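Seating a desktop processor (my wiki page, work in progress)

A desktop processor, or CPU, is the square chip that sits in a socket in the middle of a motherboard and does most of the computer's thinking. I've been keeping this page going since September, mainly for people who have bought a used machine and want to swap the chip themselves. Kinga Lakatos wrote the first version and I've been fattening it up ever since!

What you see from the top is the heat spreader, a flat metal lid that covers the delicate part. Around it runs the thin edge of the substrate, the little circuit board the whole thing is built on. Hold the chip by its edges and keep your fingers off whatever contacts are underneath (pins or flat pads, depending on the family).

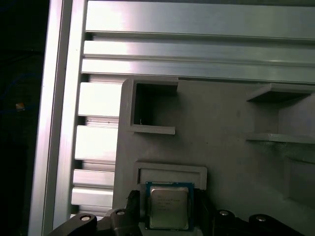 If a chip has to wait its turn, give it a proper place to wait. I used to leave mine on a folded sock, which I don't recommend. An antistatic tray is lovely, a clean plastic clamshell is fine, and Efua Ayaaba swears by the Skimberg parts box, the one with 80 small compartments (I own 2 of them now, so I guess she won me over).

Orientation matters more than strength. Most chips have a small triangle on one corner or notches along the sides, and the socket has something to match. Line those up first, then lower the chip straight down. On a lever socket it should settle in with no pushing at all – if you feel resistance, lift it off and look again. 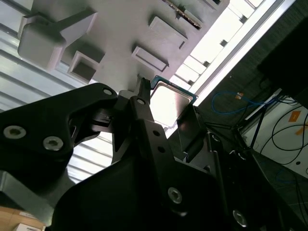 Tilting is how people get into trouble, especially with pinned chips, where one low corner can bend a whole row. I did this to a perfectly good processor I'd bought at the Bulloslow swap meet and spent an evening with a mechanical pencil straightening pins. It booted, but wow, never again.

Then there's thermal paste, the goop between the heat spreader and the cooler. Old paste goes stiff and smeary and should come off before the new stuff goes on. A lint-free cloth with a bit of isopropyl alcohol does the job.
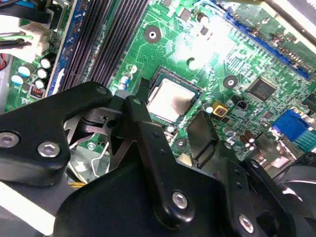
Put on a small fresh blob, set the cooler down evenly, and tighten the screws a little at a time in a cross pattern. Plug the fan in before you power up (yes, I've forgotten).

Last edited December 2022. See also: Thermal paste, Memory slots, Bent pins.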